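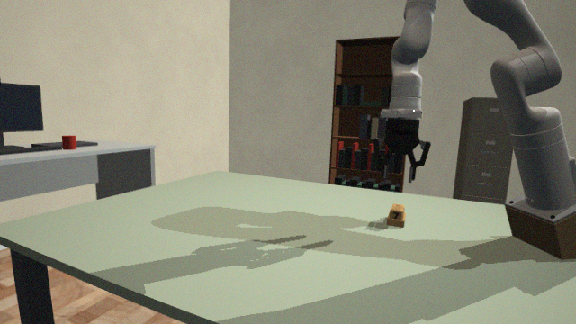

Small block on a green-topped table (render)

Home Appliances > Heating & Cooling > Dehumidifiers

Search this forum
Advanced search

Print this thread | E-mail to a friend

Serkholm 24 in a basement – worth the money?

prillisbridge_pete
So we finally gave in and bought the Serkholm in September, after two summers of that basement smell (you know the one, like an old tent). Our downstairs is 900 square feet and I was worried one machine wouldn't manage it, but I'm so pleased with it! The hose hookup took me ten minutes, the humidity reading has come down nicely, and my wife has moved her sewing things back down there. My only gripe is the app, which logs me out every time I look away. Anyone else have that?

loukia.politis
Glad it's working for you, Pete! I had the same app trouble and it went away when I deleted the thing and set it up again with my phone close to the machine. I do have to disagree on the noise, though, which you were kind enough not to mention. Mine hums right up through the living room floor, and I ended up putting it on a folded bath mat.

damp_dan
Sorry to be the grump, but I sent mine back. For that price I expected a bigger bucket. I was emptying it before bed and again at 6 a.m., and I don't have a floor drain to run a hose to. Bought a Nikico instead – no app, one dial, half the fuss.

Athina Lambrakis
Dan, I've owned both and I wouldn't go back to the Nikico if you paid me. The filter on it is a misery to get out, and the dial might as well be numbered in Greek (and I can read Greek). Agree with you about the bucket, it's too small for anyone without a drain.

damp_dan
Fair enough on the filter. I use a butter knife.

prillisbridge_pete
Loukia, reinstalling did the trick, thank you so much! Still logged in this morning. I'll try the bath mat too, now that you've made me notice the hum.

loukia.politis
Oh dear, sorry about that – fold it twice, and keep it clear of the vent on the back. And wash the filter every month or so, mine was gray with fluff the first time I looked.

1,754 views | Reply to this thread | Print | E-mail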